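Filed under: Sourdough, Questions I Get A Lot

Starter and bread FAQ

I'm Antigoni Liapis and I teach a small bread class in Tamcombe. The same questions land in my inbox every winter, so I finally typed up my answers. Last updated 16 February 2021.

How long before a new starter is ready to bake with?

Mine took 14 days in a cold kitchen. Yours might be quicker if your house is warm. I know lots of recipes promise you a loaf inside a week, and maybe you'll get one, but it'll probably be flat and you'll be cross with me. Wait until it doubles after a feeding, and does it a few days running.

There's gray liquid on top. Did I kill it?

Nope! It's hungry. Pour the liquid off or stir it back in (I stir, I like the sour taste) and feed it. If you see pink or orange streaks, or anything fuzzy, throw the whole lot out and scrub the jar. I'm pretty relaxed about most things but not that one.

Do I really have to throw some away every time?

If you don't, you'll end up with a bucket. I keep my discard in a tub in the fridge and make crackers or pancakes with it once there's enough. The Nikolaidis pancake recipe is on the recipes page - it came from my mother's side and it uses a full cup.

What flour do you use?

Plain supermarket bread flour for the loaf and a spoonful of rye in the starter. I went through a phase of ordering fancy stone-ground stuff from Trornholm and it was lovely, but I bake 2 loaves every few days and I couldn't keep that up.

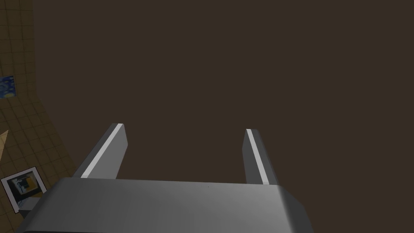 If you do switch flours, hold back a little of the water the first time. Whole wheat drinks up a lot more than white, and rye goes sticky on you whatever you do. Add the rest once you've felt the dough.

My loaf is gummy in the middle. Why?

Usually you cut it too soon. I know, I know. Leave it at least 2 hours. If it's still gummy after that, bake the next one longer, lid off, until the crust is darker than you're comfortable with.

Can I leave my starter when I go on vacation?

Sure. Feed it, let it sit out for an hour, put it in the fridge. Mine has gone 8 weeks in there and it needed three feedings before it perked up. I've also dried some on parchment and kept the flakes in an envelope, just in case.

Do you sell starter?

I give it away at class, so bring a clean jar with a lid. I don't mail it anymore - one leaked all over somebody's birthday cards.

When's the next class?

The February one is full. Email me and I'll put you on the list for the next.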